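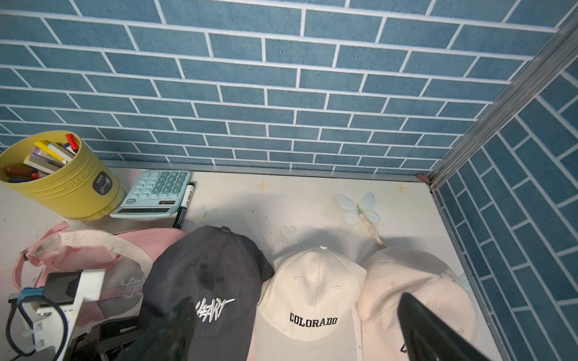
Grout

Grout is the paste that fills the joints between tiles. Mixed from cement, water and color, sometimes sand. White is the usual choice in kitchens and bathrooms, and the one that shows dirt first.

Types

Sanded grout – for wide joints, mostly floors. Unsanded for narrow joints and walls, also for soft stone that scratches. Epoxy grout has no cement in it at all, costs more, sets fast, hard to clean off once it does. Used in dairies and commercial kitchens.

Brick pattern

Rectangular tiles laid in offset rows, also called running bond. Blue tile with white joints is a common pairing. Long tiles that are slightly bowed can leave a lip where the end of one meets the middle of the next, so many makers advise a smaller offset. Metal trim is often used at corners and along the bottom edge of a wall.

Mixing and application

Powder goes into water, not the other way round. Stir, let it stand, stir again. Spread with a rubber float held at an angle to the joints, then wipe with a damp sponge. Too much water in the sponge washes the color out and leaves pale pathces when dry.

In Mondmont

The town of Mondmont had its own grout works, Verschueren, founded by a plasterer and later run by Willy Aerts. At its height it shipped 4,000 sacks a year, mostly a fine white sold under the name Fura. The works moved to Kiltden after a fire and closed 8 years later. Old Fura sacks still turn up in sheds there – the powder usualy gone solid.

See also

Thinset
Caulk
Tile spacers

Last edited 25 Feb 2024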